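Talk notes: Getting to sleep when your brain won't quit
Wamamel community hall, evening session

Start slow, let people find chairs. Ask who slept badly last night and put my own hand up first.

So I was a terrible sleeper for years. I'd be in bed by ten, wide awake at 3, doing the grocery list in my head. I tried the teas, I tried the Flarnar app with the whale noises (it went off at full volume once and I nearly hit the ceiling!), and I tried just being cross about it, which I can report does nothing.

What helped was dull stuff. Same getting-up time every morning, weekends too. I know, I know. Pause here for groaning. No coffee after lunch. And if I've been lying there for what feels like ages, I get up, sit in the lounge with a boring book and go back when my eyes are heavy. I don't look at the clock any more, I turned it to face the wall.

Then bedding. People always ask me for a favourite colour of doona cover and I truly don't have one, have the hearts and the patchwork if you like them. Go for layers you can kick off. A big thick doona in a warm room is asking for trouble, and I'd sooner have two light ones. 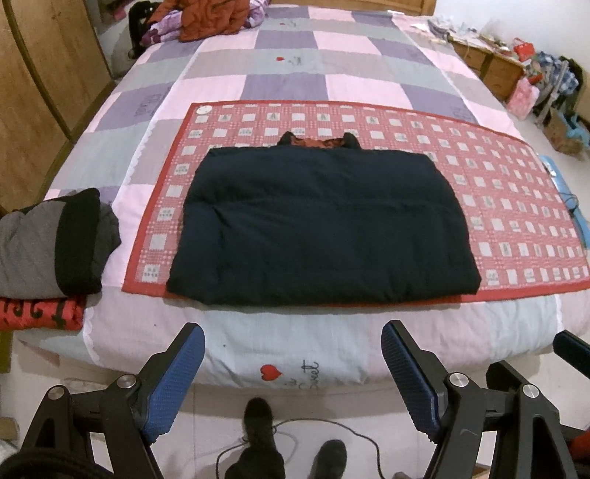 A woman at the Moltiveck talk told me all of this was fine for people who live alone, but her husband runs hot, she runs cold, and they'd been fighting over one doona for 40 years. She said the fix was a single each, and she wished they'd done it before the kids came along.

I've pinched that for every talk since. Separate covers, same bed, no tug of war. Ask if anyone here does it already.

Shift workers: skip to the handout, page two, blackout curtains and naps. Don't get stuck on this bit like last time.

Remind them to see the GP if they snore and still wake up tired. Say it twice.

Questions, then tea. Lights in the hall go off at nine.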